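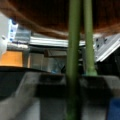 Wrist camera view, green rod close in between the fingers.

Subject: Re: [cell-users] Skidbridge wrist kit, is it worth the trial fee?
From: Janaína Falcão

On 1/29/20, Fedoruk wrote:
> Has anyone on the list used the Skidbridge wrist kit for more than
> a demo? We have a quote here for the six-month trial. I'd like to
> know what the camera is like close up and whether the Plovis
> software copes with tall parts. Our parts are mostly tube and bar.
> The rep was vague on both.
>
> Also, is the trial fee credited if you buy?

Hi Fedoruk,

We've had the kit on trial for three weeks, so take this as a first report. I'm only covering the wrist camera, the grip and the software. We haven't touched the force option.

Camera

The lens is fixed focus. At arm's length it's fine for finding a bin or the edge of a table. Close in, it goes soft, and the fingers take up a good part of the view. With a rod between them you still get the colour and the line of it, and that has been enough for us to centre on. I would not try to read a label with it. If you need to read codes, budget for a second camera on a stand.

The exposure is automatic and there's no way to lock it in the version we have. Bright aluminium near the work pulls everything else darker. I've asked Skidbridge about this and they say a lock is coming in August.

Tall parts

Anything long and upright will split the view down the middle when the wrist comes in level with it. 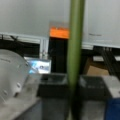

Plovis treats the left and right halves as separate regions if you leave the default settings on, and it will then offer you a pick point in each. Turn on "merge across occluder" in the region menu. It's off by default and the manual only mentions it in the appendix. After that we stopped getting double pick points. Trays behind the part are still harder to find than they should be, and we ended up teaching those positions by hand.

For your bar stock I'd ask the rep to run a trial with your own pieces before you sign. Ours did it when we asked.

Grip and placing

We run the Flavia profile for round parts, which closes slowly and backs off a little before it settles. It's the better of the two round profiles. The other one was too quick for anything with a thin wall. For placing, we come in vertical, stop a short distance over the table, then go down at the slow rate. Set the stop height per part. The global value is too low.

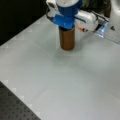
Cost and support

The trial fee was $1000 for us, and yes, it is credited if you buy before the trial runs out. Freight is not. Get that in writing, as our first invoice had it wrong.

Support is by email. Replies have been next day so far, and they were useful apart from one that told me to reinstall.

I can send you our Plovis settings file off list if you want a starting point. It's for the older firmware, so check your version first.

Janaína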